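4. First use and care of your Jarnano pan

This section applies to all frying pans of the Jarnano series with the Enora coating. If you have the uncoated Zeman pan, go to section 5, where the seasoning with oil is explained.

4.1 Before the first use

1. Remove the cardboard sleeve, the paper disk between pan and lid, and all stickers. If glue remains under the pan, rub it with a little cooking oil and a soft cloth. Do not use a knife or steel wool.

2. Wash the pan by hand with warm water and dish soap. Rinse it well and dry it with a towel.

3. Put two teaspoons of cooking oil in the pan and spread it with a paper towel over the whole inside, also up the side wall.

4. Warm the pan on low heat for 2 minutes. Switch off the stove and let the pan cool down on the burner.

5. Wipe out the oil that remains. The pan is now ready for cooking.

NOTE: A light smell during step 4 is normal. Open the window and it will go away. If you see smoke, the heat is too high. Switch off the stove and start again when the pan is cold.

4.2 Choosing the right burner

The burner should have the same size as the bottom of the pan, or be a little smaller. A burner that is too large heats the side wall and wastes energy. On a gas stove the flame must stay under the bottom and must not climb up the outside.

On induction stoves, place the pan in the middle of the marked zone. If the stove shows an error or does not start, try a smaller zone. Some stoves make a humming or clicking sound at high power. The sound comes from the stove and the pan together and is not a defect.

CAUTION: On induction, an empty pan becomes very hot in a short time. Do not use the booster function (sometimes marked P or B) with this pan.

4.3 Daily cooking

1. Place the pan on the burner and add the oil or butter while the pan is still cold.

2. Choose medium heat. For most dishes you will not need more than this. The Enora coating spreads the heat well and high heat only shortens its life.

3. Wait until the butter foams or the oil runs easily when you tilt the pan. Then put in the food.

4. Leave meat and fish alone until they come off the bottom by themselves. Turn them with a tool of wood, silicone or nylon.

5. When you are finished, take the food out. Do not cut it in the pan and do not store leftovers in it, especially tomato sauce or dishes with vinegar or lemon.

Spray oils are not recommended. They leave a thin brown film that is difficult to remove, and after this the food begins to stick.

4.4 Lifting and carrying

A pan with food is heavier than you expect, and the weight moves when the liquid moves. Lift the pan straight up first, keep it level over the surface, and only then carry it. Do not slide it across a glass stove top – grains of salt or sand under the bottom can scratch the glass. 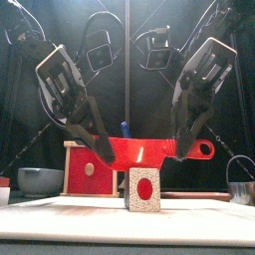 Fig. 7. Red pan held level just above a white surface.

Use dry oven mitts when the pan is hot. A wet mitt lets the heat through to your hand. Before you lift, decide where you will put the pan down and make this place free. Set it on a trivet or a wooden board and never directly on plastic, varnished wood or a tablecloth.

CAUTION: Turn the handle so that it does not stick out over the front of the stove and does not lie over another burner. Keep children and pets away from the stove during cooking.

4.5 Cleaning

1. Let the pan cool down completely. Cold water in a hot pan can bend the bottom, and a bent bottom can not be repaired.

2. Wash it with warm water, dish soap and a soft sponge.

3. If food is burned on, fill the pan with warm water and a little soap and let it stand for 30 minutes. Then wash as usual.

4. For a brown film, mix two spoons of baking soda with some water to a paste. Spread it on, wait, and wipe with a soft cloth in small circles.

5. Dry the pan immediately, also the rivets and the place where the handle begins.

The pan survives the dishwasher, but the color on the outside will become dull with time. We recommend washing by hand.

4.6 Use in the oven

The pan may be used in the oven up to 100 °C to keep food warm. Take off the Inach silicone grip before you put the pan in, if your model has one. The pan is not suitable for the broiler or the microwave.

4.7 Storage

Hang the pan on a hook or put it flat in a cabinet. If you stack pans, lay a felt disk or a folded kitchen towel between them. Check the handle screw every few months and tighten it by hand with a screwdriver when it feels loose. Do not use a power tool, the thread is soft.

4.8 When something is not right

Food sticks in the middle: The heat was too high or there is a film of old oil. Clean with baking soda (4.5, step 4) and repeat steps 3 to 5 of section 4.1.

The pan rocks on the stove: Look for burned food under the bottom. If the bottom is clean and the pan still rocks, do not use it on glass or induction.

White spots inside: This is lime from the water. Boil a little water with a spoon of vinegar, pour it away and rinse.

The coating comes off in pieces: Stop using the pan. The guarantee for the coating is 18 months from purchase, please see section 9 and keep your receipt.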